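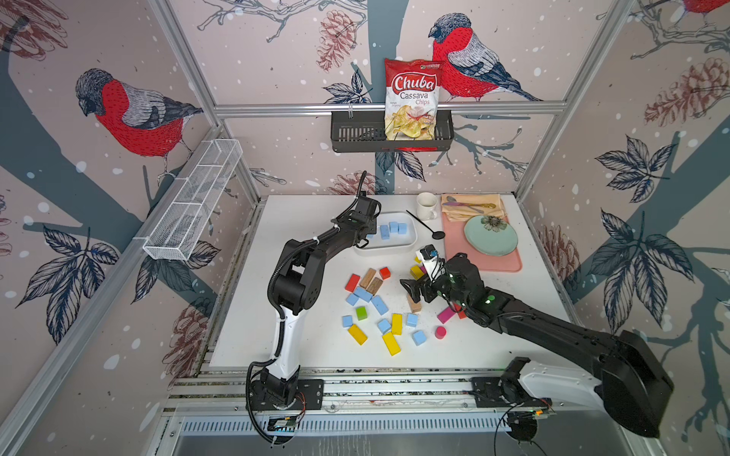

Lab 4: Comparing Two Grippers on a Block-Sorting Task

Course staff: Peiyu Zeng, Njål Engström
Handout revised Sunday, April 11, 2021

4.1 Purpose

Students run the same pick-and-place task with two sets of gripper fingers, Pukach and Clundance, and report which set gives fewer failed grasps on small painted wooden blocks. The arms, controller and camera settings stay the same for both runs.

4.2 Task

Light blue cubes go in the white tray. All other shapes and colors stay on the table. The mug, spoon and plate are obstacles and must not be moved by the arm. A contact with any of them ends the trial.

Each group records 46 trials per finger set. A trial is one approach, one close command and one release. Time limit per trial is 12 seconds.

4.3 Cameras

Two views are logged. The fixed view covers both arms and the full tabletop, and is used to score obstacle contacts. The wrist view is used to score the grasp itself.
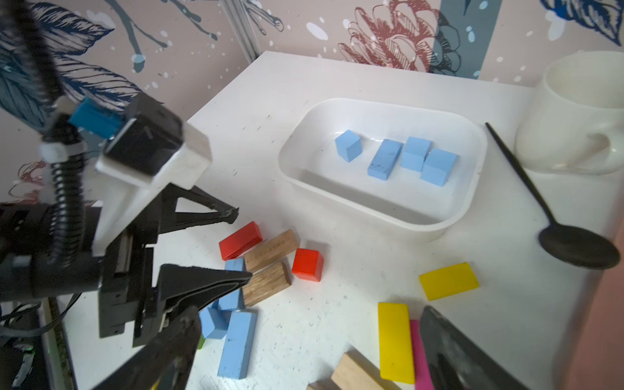 Finger occlusion is the main limit of the wrist view. When a finger covers part of a block, its long axis is hard to judge, and a bar can be taken for a cube. Score such trials from the fixed view and enter F in the source column. Do not average the two scores.

Check the wrist cable before each run. It must clear the camera mount through the full range of wrist rotation.

4.4 Known problems

Blocks that touch each other are the hardest case. The approach angle must leave space for both fingers, and a closing finger may push the neighboring block. Log a push as P even if the grasp holds.

In the January run, Shuzhen Ren's group changed the closing speed between finger sets. Those results could not be compared. Keep the speed register at 600 throughout.

4.5 Submission

Hand in the trial log, both video files and one page of discussion. Send controller faults to Leandro Troncoso with the log attached.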